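I finally got the finger pads right on the gripper, and I'm so pleased about it that you're all getting a whole post on the subject.

Those of you who have been reading since March know the background. I keep a small dishware cell going at Budside, and its one job is to move cups and bowls between a wire basket and a table. Simple! Except the left finger had been creeping out of line for weeks. Every evening I'd tighten it, and every next day it would have wandered off again, just enough that a cup would tip a little as the fingers closed.

So I took the whole front end apart. I love this part of the job (I know, I know). Power off, air off, tag on the switch, and then out with the tray of little cups I use for sorting screws. The pads come off first, then the fingers, then the slide they ride on. I wiped down the slide and found a thin line of gray paste along one side, old grease plus dust. Lovely stuff. It came off with a rag and a bit of patience, and the slide moved like new afterward.

The real culprit was the pad screw on the left. Somebody, and I'm fairly sure it was me, had put in one that was 2 mm too short, so it was only biting on the first few threads. It felt tight under the wrench and then let go a tiny bit with every squeeze. A longer screw and a dab of medium thread locker, and I could lean on that pad with my thumb and feel nothing at all. Then I swapped the right one too, so they match.

Next came the part I usually rush, which is setting the closing position. I didn't rush it this time. I closed the fingers slowly on a gauge block, slid a strip of paper down each side, and adjusted until both strips dragged the same. Then I set the grip force back to the low end and worked up in small steps. I stopped at 24 newtons. At lower settings the cup would turn if I nudged it, and I don't want to squeeze glazed ceramic any harder than I have to.

The last check is always a real cup in the corner of the basket, where there's the least room for the fingers. You want both pads just below the rim, one on each side, before you let it lift anything.

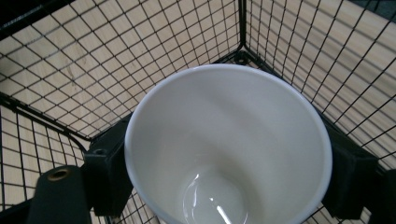 Feng-yi Chien wrote to me after I sent her my notes and said I should stop trusting paper strips on pads that have been in use, as the faces wear hollow in the middle and the paper only feels the edges. She puts a smear of marker on a cup, closes the fingers once, and looks at what comes off on the pad. If she gets a full patch she leaves it alone, and if she gets an outline she changes the pads, in pairs, every time.

I tried it the same night and it's such a good trick. My right pad gave a nice solid patch. The left one had a pale stripe down the middle, so I've put a new pair on and gone through the paper and the force steps all over again. It took me over 5 hours in total, counting the cleaning and a sandwich, and I'd happily do it again tomorrow.

After the second round I ran 64 picks from the basket corner with the same cup, lifting and putting it back each time. No drops, no twisting, and the pad screw hadn't moved against the paint line I'd drawn across it. I did have one stop, but that was a loose plug on the wrist cable, and pushing it home cured it.

Things still on my list: a proper clip for that cable, a spare pair of pads in the drawer, and a label on the screw bin with the right length in big letters. I also want to try the softer pads that Tsung-han Tam uses over at Pivthorpe, once he tells me where he gets them. Tsung-han, if you're reading, check your email!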